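4.3 Rules for working at the sink

Read this section before you start a sink task with the Gitus arm, in simulation or on the real counter. The same rules are valid for both.

1. Set the speed limit to 100 mm per second before the gripper comes near the basin.
2. Set the safety distance to 80 mm. The arm must slow down when any part of the gripper is closer than this to the rim, the faucet or the countertop.
3. Mark the faucet as a fixed obstacle. Include the full height of the spout.
4. Choose one target only. If a vegetable lies on a plate in the basin, write in the task file if the target is the vegetable or the plate.

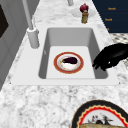

5. Approach the target from above. Do not slide the fingers along the inner wall of the basin to find the position.
6. Close the fingers in small steps and stop at first contact. Wait 5 seconds, then lift.
7. Keep the other dishes on the counter out of the path. A dish that is not the target is also an obstacle, even when it stands far from the sink.

Note: The simulation does not forgive less than the real counter, it forgives more. A light touch on the rim can pass without any message. Please open the contact log after every run and read it to the end.

Caution: On the real counter, one person must stay at the stop button during the whole run. This person does not look at the screen and does not answer the phone.

A task may move from simulation to the real arm after 600 runs without contact to the rim or the faucet. Hauke Kettler or Yaneth Urrego must sign the run sheet. If you change the gripper or the basin model, the count begins again from zero.

Section revised 2021-10-20 by Assunta Valentini. The old speed table from July is not valid anymore.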